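Notes for Kekwood session, slot 3: linen handling, folding and stacking

Start with the station layout. White board on the table, basin to the left, folding area in the centre. Same layout at all 6 stations. Mention that Eino Ikonen drew up the original plan at Turunen and that the handout follows his numbering.

Fold sequence for a plain white towel: long edges together, then halve, then halve again. Press along each crease before the next fold. Pause for questions on edge alignment.

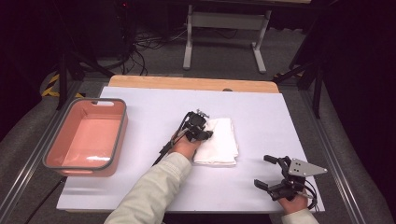

Pressing is done from the left side of the stack outwards. Lift only when the top layer lies flat. A soft towel will not hold a sharp crease, so accept a roughly rectangular stack and move on.

Basin: keep it empty until the first stack is finished. Handle slot faces away from the folder. Stacks go in flat, folded edge first.

Figures for the Fundstead trial, May: 300 towels, 100 per shift. Refold rates are on the next slide. Read the totals only.

Hand over to the ironing section.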